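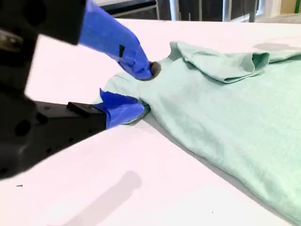 Tellel Household Textile Survey: Data Card

Summary
The survey records how households in the Garnell district buy, wash, mend and discard everyday clothing. It holds 3,765 garment entries from 429 households. Each entry covers one item and was completed by an adult living at the address.

Contents
garments.csv: one row per item, with type, main colour, fibre content as given on the label, and age in years.
care.csv: wash temperature, drying method and any repairs.
disposal.csv: where the item went, if it left the household during the survey period.

Collection
Paper diaries were issued in January and returned by post. Entries were typed up by Babita Joshi and checked by Donnie McIver. Where a label was missing or illegible, the fibre field was left blank.

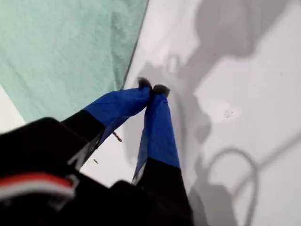 Ages given as a range were entered at the midpoint, and the original wording was kept in the notes column. School uniform is coded separately from other children's clothing.

Known limitations
Rented flats are under-represented. Socks and underwear were optional and should not be used for totals. In 97 entries the wash temperature was converted from a programme name and is flagged as estimated.

Access
The files may be used for teaching and non-commercial research. Requests for the household table should be addressed to Heather Purves at the Sutherland office.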